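How to Check a Short Biography Before You Publish It

I write small biography pages for the site Getavo, mostly about preachers, radio hosts and founders of small religious groups. These people are known by some, but there is no big newspaper article about them. When I started, I repeated many mistakes from other pages. Now I follow the same steps each time, and I would like to share them.

What you need

A notebook or a plain text file, a web browser, and one free evening. For a person with very little published about them, 500 words is enough for the page. I would not go over 2,000, even when the person had a long and colourful life.

Step 1: Write down every claim

Take the pages which already exist about the person and copy each claim on its own line. Birthplace, year of birth, school, marriage, children, cause of death, money. Don't judge anything yet. I usually finish with 20 lines, and it is surprising how many of them have exactly the same wording on every page. Same wording means that one page copied the other, so you should count it as one source.

Step 2: Find the oldest source

Sort the search results by date if you can. The oldest page is often a forum post or a local newspaper. If the oldest page says "she is believed to come from Ohio" and the newer ones say "she was born in Ohio", you must keep the first version. The doubt belongs to the fact.

For people with a radio program, the recordings are very useful. They speak about their childhood between two topics, and they mention the town. Please note the name of the recording and the minute. I once lost a whole evening looking again for one sentence about a high school.

Step 3: Be careful with the cause of death

Readers search for this more than for anything else, and so it is filled with guesses. I accept an obituary, a statement from the family, or an official record. A comment under a video is not enough for me. When I have none of these, I write: "The cause of death was not made public." It is a short sentence and nobody has complained.

Step 4: Net worth

My advice is to leave it out. On one day I found the same preacher with a fortune of 100 thousand dollars on one page and several million on another, and neither of them explained the calculation. If your editor insists, write who made the estimate and in which year. Use "estimated" in the sentence itself, and not only in the heading.

Step 5: Watch the documentary, if there is one

I watch on Flikgate, where the subtitles can be read as a text beside the film. A documentary has its own opinion. The film Hrubý, about a commune leader, puts two events next to each other which were in reality years apart, and many biography pages now tell them as one story. Take names and places from the film, then check the order of events in some other source.

Step 6: Choose neutral words

"Cult" is a word that many readers expect, and sometimes it is the right one. I prefer to say who used it: a court, former members, a newspaper. Titles that the person gave to herself or himself go in quotation marks the first time. 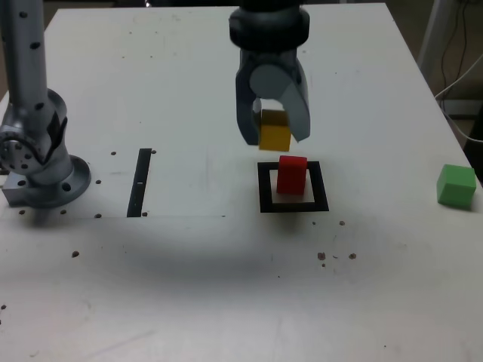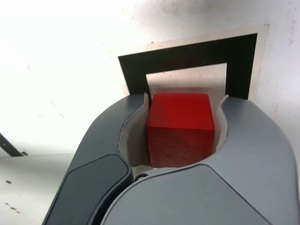
Step 7: Read it once more the next morning

I keep the draft overnight and read it aloud with my coffee. Compare each sentence with your list from Step 1 and mark the line it came from. A sentence without a line must go out. Check the spelling of family names letter by letter, especially when they have accents.

At the bottom of the page, list your sources with the month when you opened them, for example "Prukier Local Archive, opened in March". Old pages disappear, so save a copy of each one on your own computer as well. If a relative writes to you with a correction, answer politely, ask for a document they are comfortable to share, and change the page the same day if the document supports it.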